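The Correction

The Gruvden Gazette printed its corrections on page 4, in a box the width of one column. The box had a fixed depth of 44 lines. Anything longer went to the publisher for approval, and the publisher did not like to be asked.

On Thursday the deputy editor had a correction that ran to 61 lines. It concerned an article claiming that Nindoseo, a shipping broker, had sold radar parts to the government of Pistudard during the embargo. The article cited an invoice numbered 3686. The invoice was real. The parts were pumps.

She cut the first paragraph, which repeated the claim. Legal sent it back. A correction had to state what was being corrected, or it did not count as one under the press code. She restored the paragraph and cut the apology.

Legal sent it back again.

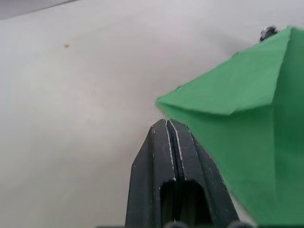 At 4 p.m. the reporter came to her desk with a second source. The source had worked at the port and said the pumps were cooling pumps, and that cooling pumps of that size were used in radar stations. He said they were also used in dairies. Pistudard had a great many dairies.

"So it may be correct," the reporter said.

"The article said radar parts."

"It could be read that way."

She asked whether the source would sign a statement. He would not. She asked whether he had seen the delivery address. He had seen a post office box.

By then another magazine, Fan, had picked up the original story and run it under a larger headline, with a map. Its version said the shipment was worth 1000 times the figure on the invoice. A member of parliament had read the Fan version into the record. The embassy of Pistudard had denied it, in a letter that also denied buying any pumps.

The deputy editor read the letter twice. She had the invoice, the customs stamp and the broker's own receipt, and all of them said pumps.

She opened a new file and typed a headline for the front page. Then she went back to the correction and took out the adjectives, the reporter's title and the name of the port. It came to 44 lines. She sent both files to the publisher and put on her coat.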